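Leave the Bin Alone: Against the Cosmetic Replacement of Storage Bins

2019-12-24
Filed under: Stores and handling

A bin is a floor, four walls and an opening. Its job is to keep small items in one place until somebody wants them, and to let them be seen and lifted out when that time comes. Any judgement of its condition ought to start from those functions. In most of the stores I have been asked to look at, it starts from the paint.

I spent part of August at Visisa, going through the bin stock ahead of the budget round. The register listed 145 open bins in the small-parts area. Of these, 48 had been marked for replacement on grounds of condition. I went through the 48 with Léonie Guérin, who keeps the register, and we agreed that five had a fault affecting use: two had a wall out of square, one had a raised edge on the floor, and two were cracked at a corner. The other 43 were marked because they looked old. They held things perfectly well, and most had been doing so on the morning we inspected them.

My view is that those 43 should stay in service, and that the inspection sheet which condemned them should be rewritten. I also think most bins are specified the wrong way round, with the money spent on the walls and too little thought given to the floor.

What wear tells you

A scratch in a finish is a record of contact. It has a position, a direction and a depth, and each of these is worth something to whoever arranges the contents. Marks concentrated on one inner wall suggest that items are being dragged out against that side. Marks low on the back wall suggest that they slide there when the bin is tipped or pushed. Marks spread evenly over the floor suggest general use, and need no action at all.

None of this information survives replacement. The new bin goes in clean, the same work carries on above it, and after a period the same marks appear in the same positions. If the cause was bad placement, it has been paid for twice. I asked at Visisa whether anyone had noted where the marks were before the previous set was scrapped. The sheet had a single box for it, headed "Appearance", with room for a tick.

The sheet came from Soltetti, who supply a perfectly decent bin and, with it, a grading guide in three steps. Grade one is unmarked. Grade two is lightly marked. Grade three is "visibly worn, replace". I have no quarrel with a supplier who would like to sell bins. My objection is to adopting the supplier's guide as a maintenance standard without asking what the grades measure. They measure distance from new. A bin can be a long way from new and no distance at all from serviceable.

There is a reasonable case on the other side and I will set it out. Aurelio Tapia, who runs the receiving bench, holds that a tidy bin encourages tidy use, and that people throw things into a battered one. I accept that this may happen. I don't accept that the finish is the cause. The bins at his bench that collected stray items were the ones with no label, new and old alike. A label costs very little and can be fitted the same day.

Finish also matters where it comes off. Flaking paint that ends up among the contents is a fault, and should be treated as one. The test is simple: wipe the wall with a pale cloth, look at the cloth, and then look in the corners of the floor. If there are flakes, the bin comes out. If the cloth is clean and the corners are clear, the discoloured patch is only a discoloured patch.

The floor does the work

Walls are touched now and then. The floor carries everything, all the time, and takes the knock when something is dropped. It follows that the floor should be the hardest and plainest surface in the bin, and that it should be permitted to get scuffed. I prefer bare metal. It marks quickly, then the marks overlap and further ones make no difference to the look or the function. A painted floor does the opposite. It looks good for a short time and then every chip is an edge, and an edge is where a thin item catches.

Soft liners are the usual alternative. Van Wyk sell one cut to size, and for polished or fragile contents I would use it. For general stock I would not. A liner creeps, lifts at the corners and hides small items beneath itself. We lifted the liners from one rack at Visisa and recovered 109 items, mostly washers and clips that had been written off as lost. A bare floor has no underneath.

The second argument for bare metal concerns visibility. A pale, dull floor gives contrast to nearly anything laid on it, dark items above all. It doesn't need to be clean in the sense of unmarked. Scratches and smears on metal are fine-grained compared with the things being stored, and the eye discounts them within a few seconds. What it can't discount is a floor of the same tone as the contents. Black trays for black parts are still being ordered, and I have yet to hear an argument for them.

The pair below has grey walls, and the floor of the front bin is metal. The back wall has lost its even colour and the floor is scuffed all over. By the three-step guide it would be grade three and gone. I would keep it, subject to the cloth test.
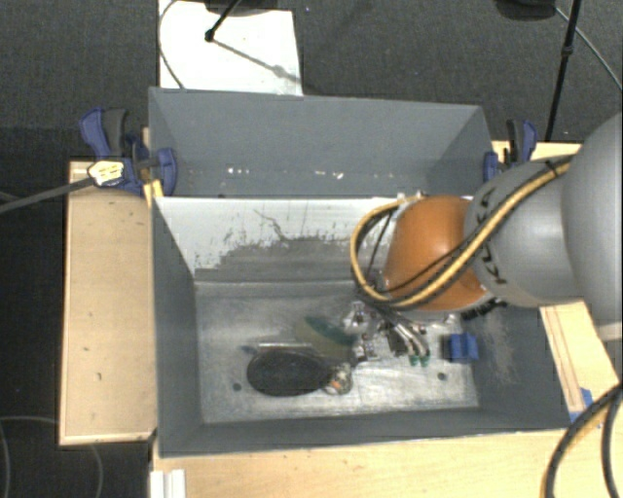 Two bins set close together

Pairing is a separate matter, but it comes up in every layout discussion. When two bins stand directly against each other, rear and front, they can be treated as one area with a division in it. I favour this for any work that consists of moving things from one to the other. The travel is short, and an item dropped on the way will usually land in one of the two. A gap between them, even a narrow one, is a third container with no label and no register entry.

The sizes need not match. A larger bin in front and a smaller one behind is a sound arrangement where the front one is the working bin, because the spread of items matters more there. Items spread out can be lifted singly. Items heaped up have to be disturbed before one of them can be taken, and that is where a good deal of scratching and most of the wasted time come from. If a front bin has become a heap, the stock level is wrong and a new bin will not correct it.

I would keep the front wall low for the same reason. A high front wall protects nothing that the side walls do not already protect, and it adds height to every lift. Jevo make a version with a removable front, and it works, although the clips are fiddly and we found two missing from the rack. A fixed low front is cheaper and has nothing to lose.

What the sheet should ask

My proposed replacement for the Appearance box is a short set of checks, answered yes or no:

Does the bin sit flat and square?
Is every edge that a hand or an item might touch smooth?
Is the finish firmly attached, by the cloth test?
Are any holes in the floor smaller than the smallest item stored?
Can each item be told apart from the floor in ordinary light?
Is the label present and correct?

A no to either of the first two means the bin is withdrawn. The third is a matter for stripping or repainting, off the line, and only then for scrap. The remaining three usually have nothing to do with the bin's age and are put right by moving the contents, changing the light or printing a label.

The fourth check deserves more attention than it gets. Floors with small round holes near the corners are common, and stores staff tend to stop noticing them. They do no harm under large items. Under small screws they are a slow leak. Covering them with tape is a poor answer, as tape edges collect dirt; assign the bin to something bigger.

I would add one free line to the sheet, for the position of any new marks since the last inspection. "Right wall, inner face, halfway up" is enough. After a few rounds the entries can be laid side by side, and the bins where something is being dragged or dropped will be plain to see.

Léonie Guérin has put the revised sheet on the first two racks. The five faulty bins have been withdrawn, and the order for the remaining 43 is on hold until the next round of inspection.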